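Updated Jan 20, 2026. Quick version of what I keep typing out in emails. How to get a copy of a baptism (or confirmation, or marriage) entry from a Catholic parish when you don't live there any more, or the parish has shut, or you only half know which one it was.

Not legal advice. Not a genealogy course either. Just the order to do things in.

## Before you ask anyone

Write down what you know. Properly, one sheet, not in your head:

- full name at baptism – not married name, not what everyone calls you
- date of birth
- both parents' names, mother's maiden name too
- godparents, if anyone remembers
- the town, and which church if you know it
- rough date of the baptism

Registers are kept by date of baptism, then usually an index by surname, sometimes no index at all. If you give a birth date and a surname they can generally get there. If you give "Maria, sometime in the sixties" they can't, and you'll wait for weeks to be told so.

Babies were often done within a fortnight of birth. Not always. My cousin's boy was nearly three.

Check the spelling. Then check it again as a priest with bad handwriting would have heard it. Ours had Ocampo as O'Campo for two generations. Yareli Ocampo sent three requests to the same parish in Zuvthorpe and got "no entry found" each time, and it was there under O the whole while, just filed with the Irish.

## Work out who holds the book

Three possibilities.

**Parish still open.** The register is with the parish, in the safe or a cupboard in the office. Write to the office. Not the school, not the priest's mobile.

**Parish closed or merged.** Books normally go to whichever parish took over the area. Look on the diocese website under the new parish name, there's often a line that says "formerly St So-and-so". If not, ring the diocese and ask which parish holds the registers for it. Say registers. If you say records they'll put you through to somebody who does finance.

**Very old.** Full registers sometimes get sent to the diocesan archive, or the county record office. There isn't one cut-off date, so don't trust any you read on a forum. Ask.

Chapels are the awkward one. Hospital, convent, forces, boarding school. The entry is usually in the book of the parish the chapel sat in. Emiliano Varela was baptised in a hospital chapel and spent a whole May looking for a hospital register that never existed. Parish down the road had him.

## Writing the request

Email is fine mostly. Some offices are only open two mornings, so a letter gets read just as quick.

Keep it short. Something like:

> Dear Parish Office,
>
> Could I please request a baptismal certificate for myself. I was baptised Ximena Ventura at Our Lady's, Zuvthorpe, I think in late spring. My date of birth and my parents' full names are below.
>
> I need it for my marriage papers, so a newly issued certificate with any notations please.
>
> I attach a copy of my photo ID. Please let me know if there is a fee or if I may make a donation.

That's it. No family history. They do like it but they don't need it, and it goes to the bottom of the pile with the long ones.

Say what it's **for**. It changes what you get:

- marriage – they'll want one issued in the last six months, with notations. The old one in your mum's drawer won't do
- school admission – a copy of the old one is often ok, ask the school first
- being a godparent – depends on the priest
- family history – may only be a transcript, and may be refused if the person could still be living

## ID and privacy

You can ask for your own. You can ask for your child's. For anyone else who's alive you need them to sign something, one line will do, plus there ID. For someone who has died, say so and give the year if you've got it.

Don't send your passport. Copy only.

Adoption is handled separatley and carefully. Don't write the general email. Ring the diocese and ask to speak to the chancellor's office, and let them tell you what they need.

If what you're after is a safeguarding file, or anything to do with a complaint, none of this page applies. That's the safeguarding office, or a solicitor, and you'd be making a subject access request. Different letter, different clock. A parish secretary can't help with it and shouldn't be asked to.

## Money

Usually free or a donation. I send £10 for one and more if they've had to hunt. The archive may charge a search fee and they'll tell you before they start. Zewditu Nigatu paid a website called Seketti £40 to "obtain" her certificate and all they did was email the parish. Skip the middle man.

## Chasing

Give it three weeks. Then one polite email, with the first one underneath so they don't have to look. Then phone. Mid morning is good, before the midday Mass. Avoid Holy Week and the run up to Christmas – you will get nowhere and you'll annoy someone.

First Communion season is bad too, every office is buried.
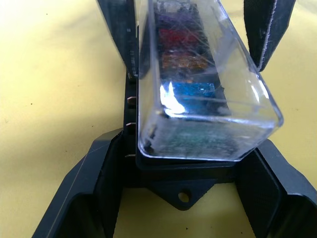 ## If they say there's no entry

Don't panic. In this order:

1. Ask how many years either side they looked. Often it's just the one.
2. Give them the other spellings.
3. Try the next parish over. Boundaries moved, and people went where gran went.
4. Ask the parish where you were **confirmed**. That register often notes the place of baptism.
5. Same with a brother or sister. Where were they done? Try there.

Still nothing, and you need it for a wedding – talk to the priest preparing you. There's a way of doing it with a sworn statement from a witness, a godparent or a parent who was there. Damián Aguirre did it with his aunt. She remembered the hat she wore and the name of the priest, and it was accepted.

## When it turns up

Read it the same day. Names, dates, maiden name, parish stamp, signature. No stamp, send it back. Mistakes copied from the register are a longer job, the parish has to ask the diocese before they alter a thing.

Scan it. Put the scan somewhere you'll find it.

Then write and say thanks.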